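2018-08-31

Moved our family budget off the bank app and onto paper this summer. Short thread on how it went.

1/ We used the Flarine app for 2 years. It sorted everything by itself and I stopped looking at it.

2/ Now I write down each purchase at night. August came to 614 dollars for groceries – more than I would have guessed.

3/ Biggest surprise was small stuff. 39 dollars on parking. 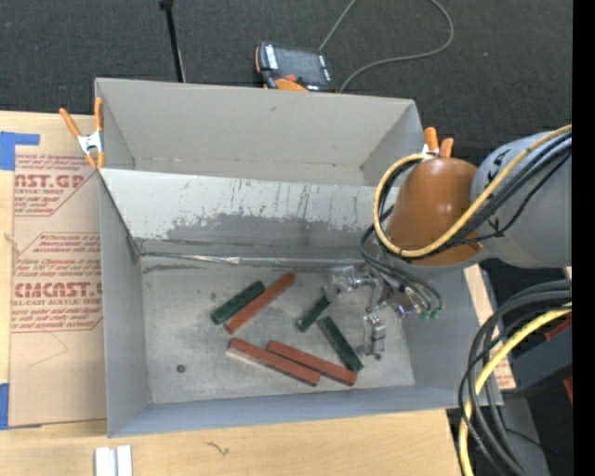

4/ Next goal is 1000 set aside by November. Triin is doing the same and we compare notes by text.

5/ Will post the September pages when they're done.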